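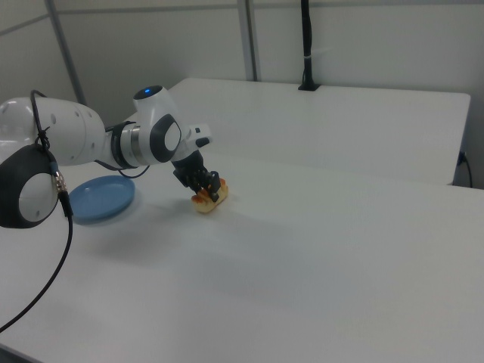 Işık
Graduate student, manipulation group at Prekdale

Success rate drops when plate starts on the left. Is my evaluation method wrong?

I train a policy by imitation for one task: pick the toy food and put it on the light blue plate. I have 537 demonstrations, all recorded by me. When I test with the plate on the right side of the arm, the policy is good. With the plate on the left, close to the arm, it grasps the toy well but then stops above the table and waits. In my demonstrations both sides are present, but I did not balance them. I report one number for all trials together. My labmate says this is normal in papers. Should I collect more data or change how I report? I use the Jusano toolkit for training, default settings, 700 epochs.

Answer 1 (accepted)

Please separate the two questions. For reporting, give the success rate for each plate side, and also for each stage (reach, grasp, carry, place). One number hides exactly the problem you describe. Fix the list of start positions before you test, and use the same list for every checkpoint.

For the pause: look in your demonstrations for moments where you stopped the arm yourself to think. If you often did this after the grasp on the left side, the policy learned it. We had 3,094 episodes and the same pause. We removed the idle steps (joint speed near zero for more than one second, gripper not changing) and trained again, and the pause became rare. Do this before you record new data.

Answer 2

just get more data, works for me. also 700 epochs is too much

Answer 3

I don't agree with "just more data". If new demonstrations are also mostly on the right, nothing improves. Check also if the arm covers the plate in your camera view when it is on the left. In Candix you can replay the trial next to the closest demonstration, it helped me to find this kind of mistake.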